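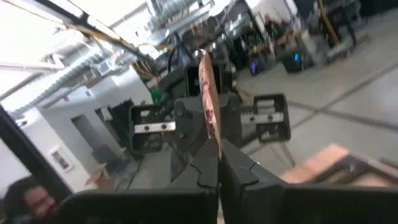
Back in February I promised I would write something about the ratings on Kendness, and then I kept putting it off, mostly because I kept changing my mind. So consider this a progress report.

For those of you who joined the list recently: Kendness is the neighborhood lending site I help moderate. You put up your ladder or your cake pans or your carpet cleaner, somebody nearby borrows it, and afterward you each leave the other a rating. We started in Virness with 26 people who mostly knew each other already. Nobody needed ratings back then. If you brought back a drill with a burned-out motor, you were going to hear about it at the bus stop.

Then we opened up to Ermont, and we now have 486 members across the two towns, and most of them have never met. That is where the stars were supposed to help. The trouble is that almost everyone gets five of them. I sat down one Friday night with a pot of tea and went through the last 1000 ratings (my idea of a wild evening) and only 126 were anything less than perfect. Either we are the nicest group of people on the internet or we are all being terribly polite.

I think it's politeness. I do it too! Last fall I borrowed a tent and it was missing two poles, and I gave the owner five stars because she had been so sweet on the phone and I knew I'd run into her at the market. The next borrower must have had the same soggy weekend I did. I still feel bad about that one.

Part of the problem is that both sides can see what the other wrote as soon as it goes up. So the first person says something nice, and the second person would feel like a monster saying anything else. Or the first person grumbles, and the second one grumbles right back, louder. We had one long back-and-forth over a hedge trimmer that I am still getting messages about.

So we've changed a few things. Ratings now stay hidden until both people have written theirs, or until two weeks go by, whichever comes first. I was nervous about this, as I thought people would just stop bothering. A few have told me they don't like it – it feels like a sealed envelope, one person said – but I've also seen the first reviews that tell me something useful. "Works fine but the cord is short." "Pick up after six, the doorbell is broken." I'd take one of those over ten rows of stars.

The other change is smaller. We split the question in two. One part asks about the thing, and one part asks about the person. You can now say that somebody was lovely and that their pressure washer leaks, and neither answer drags the other one down. I wish we'd done it from the start. It came from a member in Ermont who runs a small repair shop called Sjöberg and sees a lot of borrowed tools come across the counter, and it took all of an afternoon to set up.

What I haven't figured out is new members. If you have no ratings, people hesitate to lend to you, and if no one lends to you, you never get any ratings. You can see how that goes. Some sites ask for a copy of your ID, and I really don't want to be sitting on a pile of passports. Others let an existing member vouch for you, and I like that better, though it's no use to someone who just moved here and knows no one. For now we suggest that newcomers lend something first. It doesn't have to be fancy. A folding table does very well, and so does anything to do with birthday parties.

I'd like to hear how you all feel about old ratings, too. Should a grumpy review from three years ago still sit at the top of your page? My feeling is that it should fade out after a while, but a couple of the long-time members in Virness disagree pretty strongly, and they have a point about the man with the trailer.

Hit reply if you have thoughts, long or short. I read all of them, usually in the evening after eight, so don't worry if you don't hear back the same day. And if you have a loan from last month that's still waiting for a rating, please go and fill it in – the poles too, if there are any missing.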